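**Bench notebook, December – gripper purchasing, second pass**

Surachet wants the equipment request in before the end of the month, so I'm writing down where we are. Numbers that are settled are marked OK. Everything else is still open.

**Money**

- Total we can ask for in this round: 3587. OK
- Held back for repairs and shipping: not decided. I said ten percent, Surachet says more.
- Anything over 3000 on a single order needs a second signature, and that takes two weeks. Better to split the order or start the paperwork now.

**What we need**

Another pair of hand-held grippers is first on the list. With one pair, everything stops when a finger comes loose or a cable goes bad. Last month we lost most of an afternoon to a connector that only failed when the wrist was turned inward.

Two quotes so far:

1. Clisora, 3030 for the pair, cables included. Six weeks. They will sell fingers separately but not the linkage parts. That puts us over the signature limit.
2. Fekete, parts only, we assemble. The linkage set and ring bearings come to 1000 per pair. No mounting plates, no cables, no motor side at all. Two weeks.

I asked Tikico as well. They answered with a brochure and a question about how many units we want per year. I wrote back "two" and haven't heard anything.

My first thought was Clisora, because assembly takes our time and our time isn't free either. Having gone through the repair notes again I'm less sure. Almost all the failures were in parts we can swap ourselves, and the plates can be cut in the shop downstairs. Fekete plus our own plates leaves money for spare cables and a second set of fingers.

Surachet's objection: the pair we assemble has to match the pair we have, or the recordings from the two won't compare. Fair. Before ordering I need to measure the finger opening and the distance between pivots on the current ones and send that to Fekete. If they can't hold the tolerance, we go with Clisora and do the paperwork.

**Fingers**

The flat black blocks do well enough on towels. Thin edges are the weak point. When only a narrow strip is between the fingers, the grip depends a lot on how square the two faces meet, and I'd like to try a softer pad. Zukon sells pad sheet by the roll, far more than we can use. Will ask for a sample before we commit to a roll.

Do not order the curved fingers. We tried a borrowed set in the spring and they were worse on cloth.

**Cables**

Both cables should be replaced with longer ones, with a clip at the forearm. At present the loop on the right side hangs out over the floor and I keep stepping near it. Cheap fix, should go in no matter which quote we pick. Check whether Clisora's cables are the same connector – the drawing doesn't say.

**Table and props**

No new table. The one we have is fine and the rounded corners don't snag anything. The grommet hole is a nuisance if a corner of cloth ends up over it, so I'll look for a blank cap. That can come out of petty cash.

Towels: buy more of the same size, plus a few plain ones. The striped ones are easy to line up by eye, and I suspect we've all gotten used to that. Baskets: one more of the same kind, so that a cracked rim doesn't hold us up. Not urgent.

**To do**

- Measure finger opening and pivot spacing (me)
- Send measurements to Fekete, ask for tolerance in writing (me)
- Ask the shop downstairs about plate stock and a slot on the cutter (Surachet)
- Start the second-signature form anyway, in case (Surachet)
- Pad sample from Zukon
- Longer cables, forearm clips, grommet cap

Towel and basket task, current grippers:

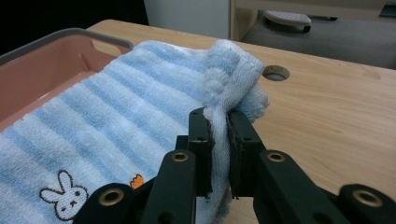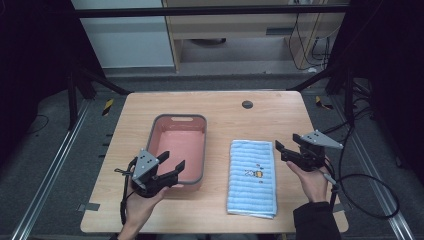

*First: fingers closed on a strip of the towel. Second: both grippers over the table, basket empty, towel folded flat.*

Added later, 4 p.m.: Surachet will accept Fekete if the tolerance comes back in writing. If there's no answer by the time the form is due, the request goes in with the Clisora number.

– Ernő Szalai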